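중간 경과 보고 (2차)
받는 분: Hagedorn 재단 생활자동화 지원사업 담당 Aurel Crăciun 님
작성일: 2021년 8월 23일

안녕하세요, Aurel 님. 지난번 보고서가 너무 딱딱했다고 하셔서 이번에는 그냥 제가 평소에 말하듯이 쓰겠습니다. 표랑 영수증은 따로 보내 드렸으니 여기서는 7월부터 지금까지 뭘 했고 뭐가 안 됐는지만 적을게요.

결론부터 궁금하실 테니 먼저 말씀드리면, 설거지를 맡길 수 있느냐는 질문에는 아직 "아니요"입니다. 그래도 싱크대 앞에서 하는 잔일 중에 몇 가지는 이제 꽤 볼만해졌어요! 1차 보고 때는 물건 하나 집어 드는 것도 옆에서 손에 땀을 쥐고 봤는데, 요즘은 다들 커피 마시면서 봅니다.

이번 기간에 주방 작업 시도는 모두 3,739회였습니다. 그중 사람이 중간에 손대지 않고 끝까지 간 게 1,753회예요. 절반이 조금 안 되죠. 신청서에는 절반을 넘기겠다고 썼으니 목표 미달이 맞습니다. 변명을 하자면 7월 중순에 작업 종류를 늘리면서 성공률이 뚝 떨어졌어요. 늘리기 전 작업만 따로 보면 목표는 넘겼습니다(별도 표 둘째 장에 있습니다).

잘되는 일부터 적을게요. 모양이 뻔하고 잘 안 굴러가는 물건을 정해진 자리로 옮기는 건 이제 믿고 맡깁니다. 컵, 플라스틱 통, 접은 행주 같은 것들요. 키친타월 롤도 예전엔 찌그러뜨리기 일쑤였는데 쥐는 힘을 다시 맞추고 나서는 모양이 거의 그대로입니다. 이건 Plastudness 쪽에서 손가락 끝 패드를 새로 만들어 준 덕이 컸어요. 패드 값은 소모품 항목에 넣었습니다.

안되는 건 역시 싱크볼 안쪽입니다. 금속 벽에 물건이 비치니까 채소 하나를 둘로 보는 일이 계속 생겨요. 사람은 비친 건 그냥 무시하잖아요. 그런데 기계는 벽에 비친 당근을 아주 진지하게 집으러 갑니다. 처음엔 웃었는데 같은 걸 하루에 수십 번 보면 웃음이 안 나와요.

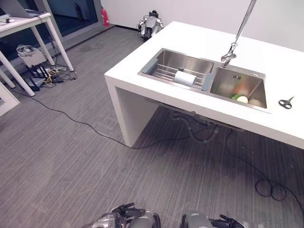

그래서 8월 들어서는 인식 쪽에 시간을 제일 많이 썼습니다. 손목 각도를 바꿔서 두 번 보게 하고, 두 번 다 같은 자리에 있는 것만 진짜로 치는 방식이에요. 단순한데 효과가 있었습니다. 헛손질이 눈에 띄게 줄었고, 대신 한 번 집는 데 걸리는 시간이 늘었어요. 성질 급한 분은 옆에서 못 보실 겁니다. 저도 가끔은 제가 집어 주고 싶거든요.

가위도 골칫거리입니다. 조리대에 납작하게 누워 있으면 손가락이 밑으로 안 들어가요. 손잡이 구멍에 손가락을 거는 방법을 시험 중인데, 잘 걸리면 멋있고 안 걸리면 그대로 조리대 밖으로 밀어 버립니다. 날이 있는 물건이라 이 작업을 할 때는 사람이 한 걸음 떨어져서 정지 버튼을 들고 있기로 했어요. 다친 사람은 없습니다.

물은 아직 안 틀었습니다. 지난번 통화에서 언제 물을 쓰느냐고 물으셨는데, 손 방수 커버가 Vukow에서 아직 안 왔어요. 두 번 독촉했고 다음 달에는 보내겠다는 답을 받았습니다. 커버가 오면 채소 헹구기부터 해 보려고 합니다. 접시에 세제까지 쓰는 건 솔직히 이번 지원 기간 안에는 어렵다고 봐요. 미리 말씀드리는 게 나을 것 같아서 적습니다.

Britesstead 매장 쪽 이야기도 짧게 할게요. 진열대 채우기 시험은 1,000회를 계획했는데 555회에서 멈췄습니다. 매장이 내부 공사에 들어가서 저희가 들어갈 수 있는 시간이 없어졌거든요. 한 것만 놓고 보면 상자류는 주방보다 훨씬 수월했고, 봉지 과자는 주방보다 훨씬 힘들었습니다. 봉지는 잡을 때마다 모양이 달라지니까요. 매장 직원분들 말로는 밤에 상자만 채워 줘도 아침이 편하겠다고 하시는데, 그 말이 저한테는 제일 힘이 됐어요. 나머지 횟수는 공사가 끝나는 대로 이어서 하겠습니다.

"그래서 집안일 로봇은 언제 되느냐"는 질문을 이사회에서도 하신다고 들었습니다. 제 느낌으로는 정리하고 옮기는 일은 머지않았고, 씻고 써는 일은 한참 멀었어요. 집집마다 싱크대가 다 다르다는 것도 큰 문제입니다. 저희는 한 자리에서만 연습했으니 다른 집 부엌에 가면 성적이 얼마나 떨어질지 아직 모릅니다. 다음 기간에는 조리대 높이와 싱크볼 크기를 바꿔 가면서 이 부분을 보려고 해요.

예산은 대체로 계획대로 가고 있고, 매장 시험 출장비만 남았습니다. 괜찮으시면 그 돈을 높낮이 조절되는 조리대를 만드는 데 돌려 쓰고 싶은데, 변경 신청서를 따로 내야 하는지 알려 주세요. 필요하다고 하시면 바로 써서 보내겠습니다. 그리고 다음 방문 때는 오전보다 오후가 좋아요. 오전에는 보정 작업을 하느라 별로 보여 드릴 게 없습니다.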